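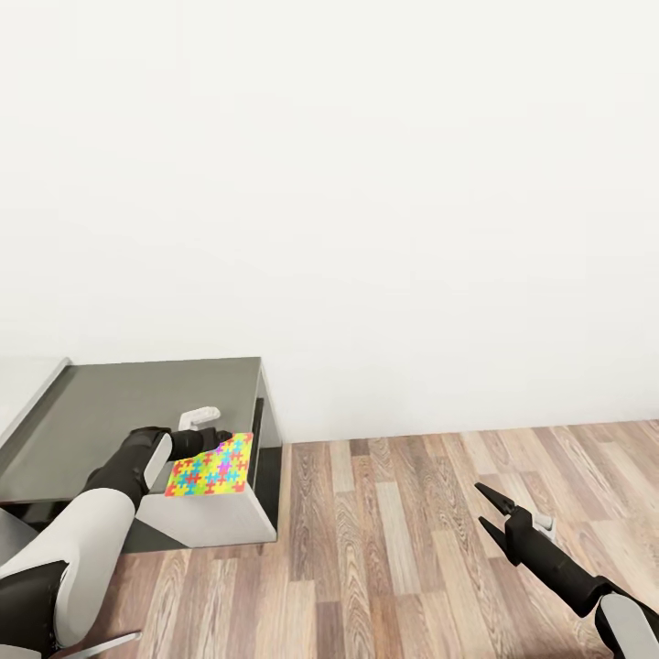 Filed under: Datasets / Robotics / Guidelines
12 shares | 3 comments

# Hernent tidy-up set, data card

Two-arm household tasks, simulated. Built on the Clarnine room pack. 1638 episodes, 385 held out for testing. Last edit August 2022.

## Labelling rules (read first pls)

- One task sentence per episode. Everyday words. "Put the cloth in the drawer", not "execute placement".
- Left and right are always the robot's, never the viewer's.
- Colour names: plain ones only. Multicoloured is fine for patterned cloth.
- Idle arm still gets a label. Write "idle", don't leave it blank, the Toivonen checker chokes on blanks.
- Contact starts at first touch, ends when both fingers are clear. Hovering isnt contact.
- Drawer is "open" if you can see inside. No half-open.

## Episode limits

Min 200 steps. Shorter ones go in /short and don't get counted. Max 3 retries per grasp, then mark as fail and move on. Keep the fails!! Do not trim them.

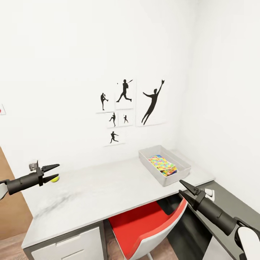

Do I label an object the arm never touches?

Only if the task sentence names it. Everything else goes in the background list, once per episode.

## Review

Second labeller checks every held-out episode. Disagreements go in notes.txt, both versions kept. Pilier format for export, old CSV still works but wont be updated after April.

## Known issues

- cloth clips thru drawer edges in a few rooms
- some task sentances still say "grab", should be "pick up"

Tags: robot data, labelling, good practice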